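Grasp Methods Group - notes from the meeting of 3/30/26

Present: Unnur Nørgaard, Ketill Thygesen, Domenica Hauser, Malou Hafþórsson, and me (Hanne Østergaard, taking notes again, so blame me for the spelling). Apologies from the Wakton side, who are moving offices.

1. Last meeting's minutes

Accepted with one fix. I'd written that the Kilov planner was "finished". Ketill would like it known that it is "running", and he feels strongly about the difference.

2. Scene setup for the clutter trials

Unnur took us through the layout rules for the Drornano study. We're keeping the mix of kitchen things, stationery and food items on the white table, spread loosely and with a fair bit of bare surface at the near side. I was the one who wanted it more crowded, and I've come around. If everything is piled up we end up measuring how well the arm digs, and that's a whole other paper!
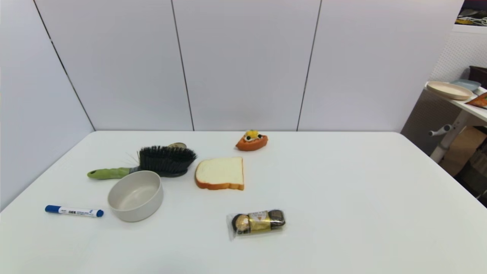 We talked for a while about whether things should be allowed to touch. Malou says yes, because the old layouts with tidy gaps gave us lovely numbers that fell apart the minute we tried a real kitchen bench. Domenica is fine with touching but wants it written down per layout, so we can split the results later. Agreed: touching is allowed, and the layout sheet gets a new column for it. Malou will add the column.

Ketill asked about clear wrappers and shiny foil, which the depth estimate has never liked. They stay in. He'll report them as their own group so they don't drag the average around without anyone noticing.

3. Approach method: wrist view against head view

This was the main item and it ate most of the hour. Quick recap for anyone reading later - the question is whether the last bit of the approach should be steered from the head camera the whole way, or handed over to the wrist camera once the target is close. Domenica has now run 145 grasps each way on the same layouts, with the same starting poses.

The handover version came out ahead, and most of the gain was on long thin things like brushes and markers. For bowls there was hardly anything in it. Domenica thinks that from the head view a small error in sideways position is easy to miss, and with a thin handle that small error is the whole ballgame. I find that pretty convincing, but Unnur pointed out we haven't separated it from the slower speed we use after handover. Fair point, and a bit annoying that none of us thought of it in September when the protocol was written.

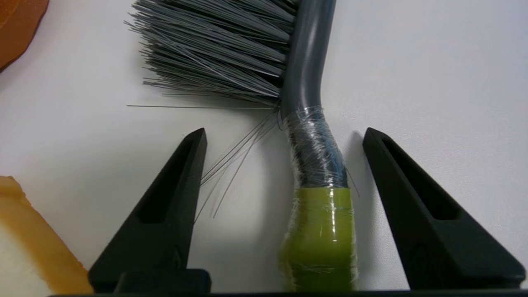

Wrist view, brush handle between the open fingers.

We then got into centring. At the moment the controller tries to put the handle dead centre between the fingers before it closes. Ketill would let it sit off to one side, as long as neither finger touches on the way in, and let the closing motion sort it out. Domenica isn't keen, mostly for light objects that could get shoved along the table. We settled on a small side test: 35 grasps with the looser rule, brush only, and then we look at it together. I have a soft spot for Ketill's version (it would save a lot of fiddly little corrections) but I promised to wait for the numbers.

Unnur also raised stray bristles. The segmentation sometimes treats one as part of the brush outline, so the box around the target gets far too wide and the grasp point wanders off the handle. Malou has a filter that drops very thin bits of the mask before the box is fitted. It helped in 9 of the layouts she re-ran and made no difference in the rest. We're putting it in for both versions, so the comparison stays fair.

4. Where on the handle to grip

Shorter one. The tape question came up again: clear wrap gives bright highlights, and the edge finder likes to grab those in place of the real outline. Unnur would choose the grip point from the overall shape of the handle and ignore the bright patches completely. Domenica agrees for now. We'll write the taped part up as its own condition, and Malou will go back through the logs and tag which grasps closed on tape and which on bare handle.
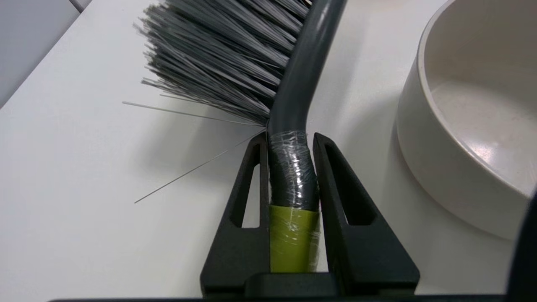

5. Definition of a successful grasp

We had 4 slightly different definitions floating around between us, which explains a lot about last month's spreadsheet. From now on it's closed on the target, lifted, held for the full count, and set down on command. Anything short of that goes in as partial, with a note. Domenica will re-score her runs with this.

6. Actions

Malou - touching column on the layout sheet, thin-mask filter into both versions, tape tags in the logs.
Ketill - separate reporting for wrappers and foil, plus the looser centring test.
Domenica - re-score, then repeat part of the head-view set at the slower speed.
Unnur - draft the methods section, including the handover distance.
Hanne - send these notes round and ask Šťastný about the spare finger pads.

7. Other business

Ketill would like the layout sheets saved under their layout number and not under "new", "new2" and "newest". Noted, and yes, those were mine.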